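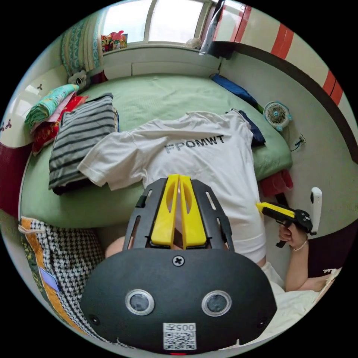
Progress report to the Garncombe Fund
Project: Mesano home care training
May 2022

Dear colleagues,

With this report I inform you about the second part of our work. The grant pays for training of family members who care for an old or sick person at home.

Until now 130 people finished the full course of 5 evenings. Most of them are daughters and wives, but in the last group we had also several men. The evening about sleep and night care was the most wanted, so we gave it two more times in the Ersoy hall.

The handbook is printed in 2,000 copies. The printer was late and the chapter on medicines had a mistake in one table, which we corrected with a sticker. Timo pharmacy gives the handbook to its customers free of charge.

From the budget line for travel we have 3,269 left. We ask your permission to use this money for a babysitter during the classes. Three mothers stopped coming for this reason, and I would like to invite them again.

The next course starts in July. We still look for a nurse who can teach on Thursday. I will send the list of costs with receipts separately.

With kind regards,
Thandeka Kekana
Project coordinator, Mesano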